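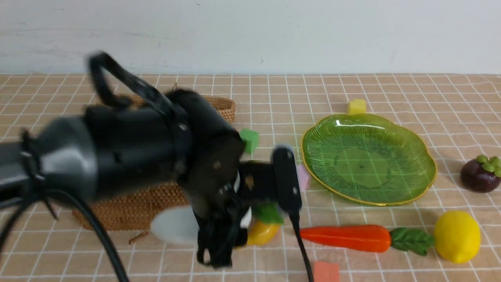

I caught Trinh Lò at seven in the morning, already on her second coffee, and asked what got her into night swimming. "Insomnia!" she said, laughing. "I was up anyway, and the lake at Clurnavberg was right there." She's done 33 swims since April (I've managed one, and I screamed the whole way in).
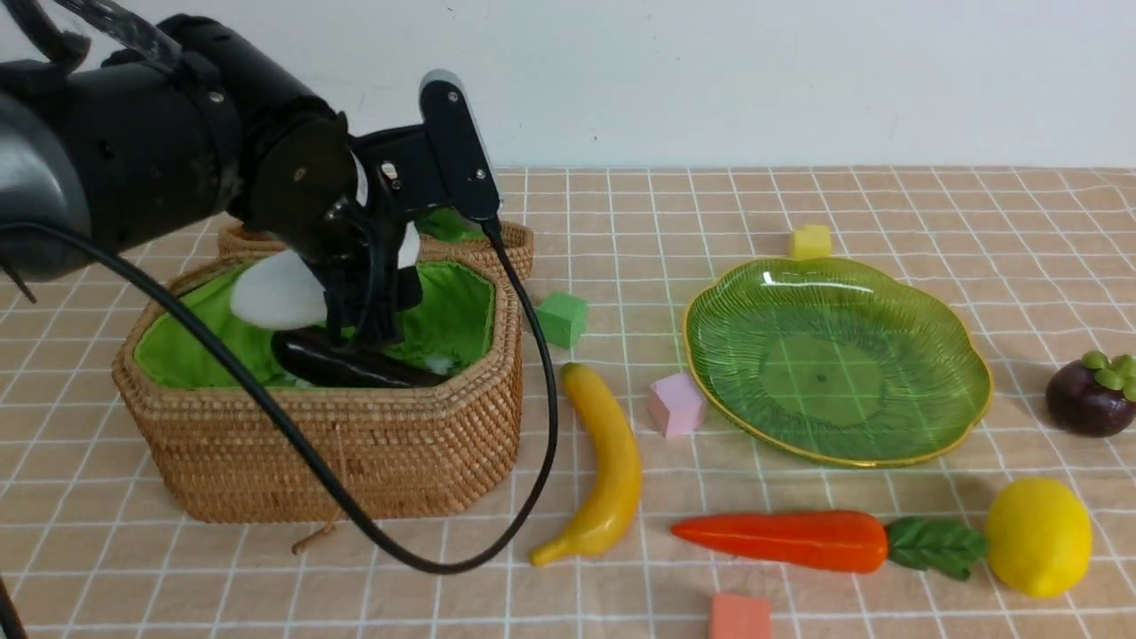 Damilola Danladi thinks the cold is the whole point and that wetsuits spoil it. Trinh rolled her eyes at that one. "Tell him I like having toes," she said, and went off to find her towel.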